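Novelty hat

2 min read

A novelty hat is headwear made chiefly to amuse. Sedlow, a small mill town, held its first hat parade in February with 9 entrants, and it now draws 800! Felt, fleece and plush are the favourite cloths, as they hold a silly shape so well.

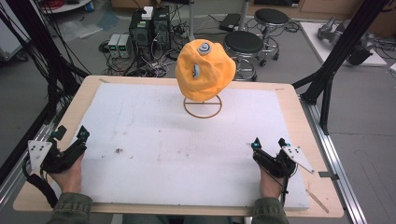
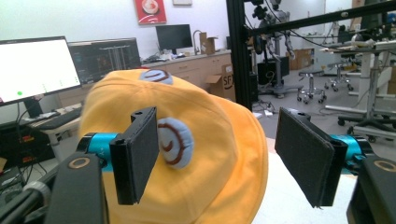 Wide brims came into fashion at Pekgate, where makers still cut each one by hand and stuff the seams with wool (a lovely, slow job). The Vuveck style is taller and often has ears, horns or a tail. Collectors prize early Fajardo hats, made in a run of just 500 and lined with striped cotton.

6 shares · 0 comments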